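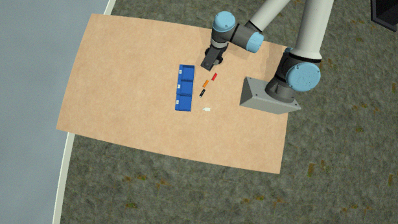
Fui em agosto ao dia aberto da Brondport, em Grostovside, e só agora consegui passar as notas a limpo. Inscrevi-me por causa do programa, que prometia uma demonstração de arrumação de peças pequenas em simulador. Trabalho com armazéns há bastante tempo, quase sempre do lado das prateleiras e das etiquetas, e de braços robóticos sei o que fui lendo. Quem procurar aqui uma análise técnica vai ficar desiludido.

A inscrição era gratuita e pedia só o nome e a área profissional. Cheguei cedo, porque o autocarro seguinte já me deixava lá depois do início. Deram-me um cartão para pendurar ao pescoço e mandaram-me subir ao segundo piso, onde as cadeiras estavam viradas para um ecrã grande. A sessão começou às 9 e quem a conduziu foi Krystyna Marciniak, que dirige a parte de simulação.

Chamam Ema ao ambiente simulado. É uma sala virtual com uma mesa, um braço montado numa das pontas e uma garra preta. A sala tem porta, interruptor e até relógio de parede. A tarefa que escolheram para mostrar é das mais simples que há: objetos pequenos pousados no tampo e uma caixa azul comprida, com três compartimentos, cada um com a sua etiqueta branca ao lado. O braço tem de pegar num objeto e deixá-lo no compartimento certo.

Do lugar onde me sentei não se liam as etiquetas. Perguntei o que diziam e a Krystyna respondeu que mudam de exercício para exercício, que umas vezes a separação é por cor e outras por tipo de peça. Os objetos também mudam de posição. O programa sorteia a disposição, o braço tenta, o resultado fica registado e passa-se à seguinte. Naquela semana tinham preparado 700 disposições diferentes para uma única versão da tarefa e, no momento da visita, iam em 625.

O que mais me interessou foi a parte lenta. Eu esperava ver o braço descer, agarrar e largar, tudo seguido, e isso também foi mostrado. Mas a Krystyna parava muitas vezes a simulação para falar da aproximação: a que altura a garra deve estar antes de descer, como tem de rodar o punho quando a peça está atravessada, quanta folga fica entre os dedos e a parede do compartimento. Uma peça fina e deitada é mais difícil do que parece. Se a garra desce um pouco ao lado, empurra em vez de agarrar, e a tentativa seguinte já começa com a peça noutro sítio.

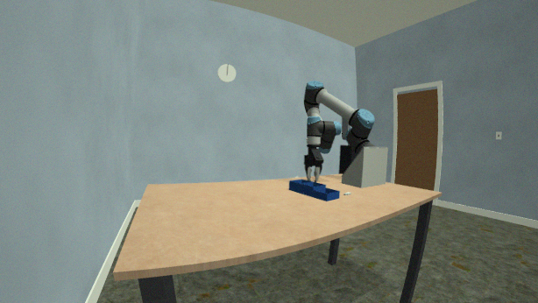
Nos compartimentos o problema é outro. A garra tem de chegar perto o suficiente para a peça não saltar ao cair, e não pode tocar na borda. Em simulação, uma pancada na caixa não custa dinheiro — foi a frase que mais ouvi naquela manhã — e por isso deixam o programa errar à vontade. As pancadas ficam contadas na mesma, e uma tentativa em que a peça entra mas a caixa se desloca não é dada como boa.

Alguém na fila de trás quis saber porque é que se davam ao trabalho de pôr um relógio na parede e manchas na alcatifa. A resposta foi que as câmaras verdadeiras também apanham essas coisas, e que um sistema treinado só com fundos lisos se baralha quando chega a uma sala normal. Têm várias versões da sala, com outras paredes e outros chãos. Não as vimos todas, vimos 4, e o tempo foi curto para reparar nas diferenças.

Depois do intervalo falou Ryszard Górecki, da parte de integração, que trata do que acontece quando se sai do simulador. O sistema de controlo deles chama-se Hung. Não percebi de onde vem o nome e não perguntei. O Ryszard foi bastante franco quanto aos limites: o atrito das peças é difícil de imitar, e plásticos brilhantes ou transparentes continuam a dar problemas. Contou que afinaram durante semanas a força de fecho da garra e que, na primeira experiência com peças reais, tiveram de a corrigir logo de manhã.

Fiz-lhe a pergunta que levava preparada, sobre peças misturadas numa caixa de entrada, umas por cima das outras. É assim que elas chegam a qualquer armazém que eu conheça. Ele disse que esta demonstração não cobre esse caso, que as peças aparecem sempre separadas na mesa e que o monte desordenado é um trabalho à parte, ainda no início. Preferi essa resposta a uma promessa.

Gostava de ter visto mais falhas seguidas, sem paragens, para ter uma ideia do ritmo real. Também faltou uma folha com os resultados. A Krystyna ficou de enviar os diapositivos a quem deixou o endereço, e eu deixei o meu. Ainda não chegaram.

Para quem quiser ir da próxima vez: o edifício fica atrás da estação de Grostovside, a entrada é pela rua de baixo e a porta principal está fechada nos dias abertos — dei a volta inteira antes de ver o aviso. O café do rés do chão aceita só cartão.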